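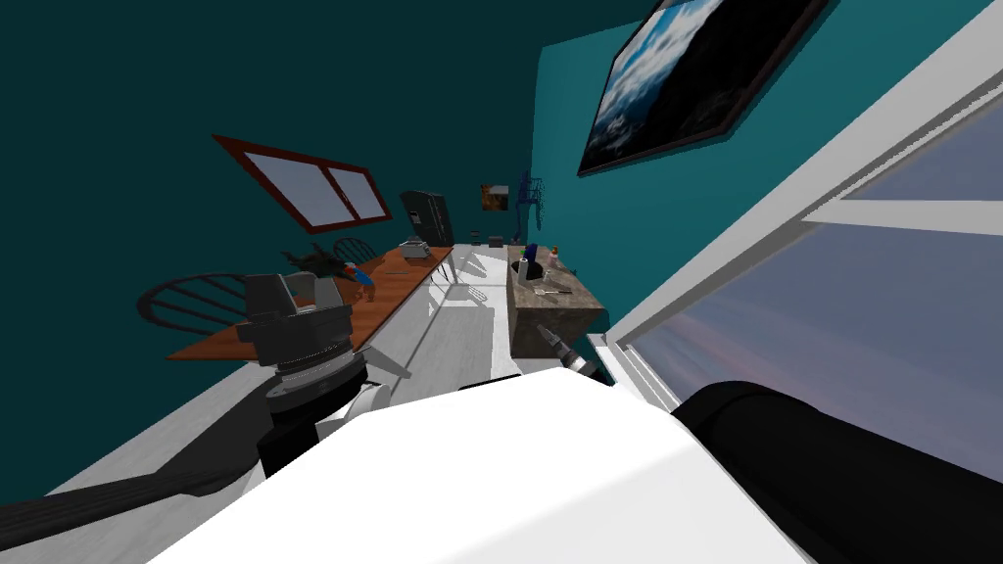 2023-11-28

So I lost most of yesterday to a wrist that wouldn't stop twitching. I'd left Flutum running its kitchen jobs in simulation overnight, 600 attempts, and came down to a log full of red. Run 46 was the first bad one: left wrist joint over its limit, then the safety stop, then the same again on nearly every run after it (lovely thing to read before your first cup of tea!).

I blamed the new gripper settings, obviously, and put the old ones back. No change. Then I blamed the Merken update and rolled that back too, which took ages and broke my login.

The real culprit was one line in the joint file. I'd typed the limit in degrees and the solver wanted radians, so the stop was only tripping when the wrist was already miles past anything sensible. On the real arm that could have meant a snapped cable, or my fingers. I've added a check that refuses to start if a limit looks daft, and I'm running the whole lot again tonight.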